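Borker Handheld Gripper Pair
Part no. 419 (left and right set)

The Borker pair is a set of two hand-held grippers for recording manipulation tasks performed by a person. The operator holds one gripper in each hand and works as usual. Recordings are used to train arms fitted with matching fingers.

Fingers: black, angular, with cut-out openings. Fastened with screws and replaceable at the bench.
Mass per gripper: 324 g without cable
Rated finger cycles: 3000 before inspection
Cable length: 2 m

Demonstration at Feltstead

The pair is shown at the Feltstead open day on Nov 24, 2019. The program covers cloth handling in a home setting. Visitors may try the grippers after the second run. Cloth is the hardest material on the list, as its shape changes with each contact and the grip point has to be chosen again. Printed fabric on a patterned blanket is a useful test, with few plain edges for the software to follow.

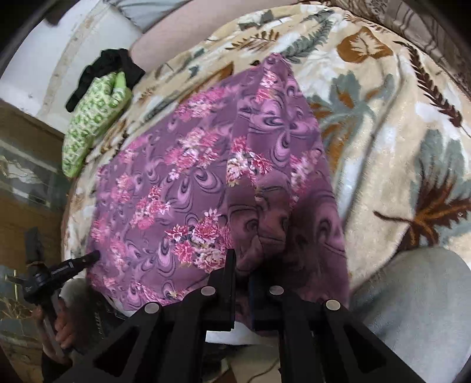 Desta Shiferaw asks whether thin fabric slips when only one finger is touching it, and adds that the older Wako set needed a rubber sleeve for the same job. One finger will steady or push a cloth but will not lift it. Lifting requires both fingers of a gripper to close on a fold. The Wako sleeve does not fit this model. A ribbed finger insert is offered separately and is recommended for satin and similar smooth cloth.

Operators new to the pair tend to close too early and catch the layer underneath. The Feltstead session includes a short practice on stacked cloth before recording begins. Keep sleeves and cables clear of the fingers.

Supplied with the pair: carrying case, two cables, hex key, spare screws, printed setup sheet. The recording computer is not included.

Orders placed at the open day ship from Clundotley in December. Finger inserts ship separately. Demonstration units are not for sale.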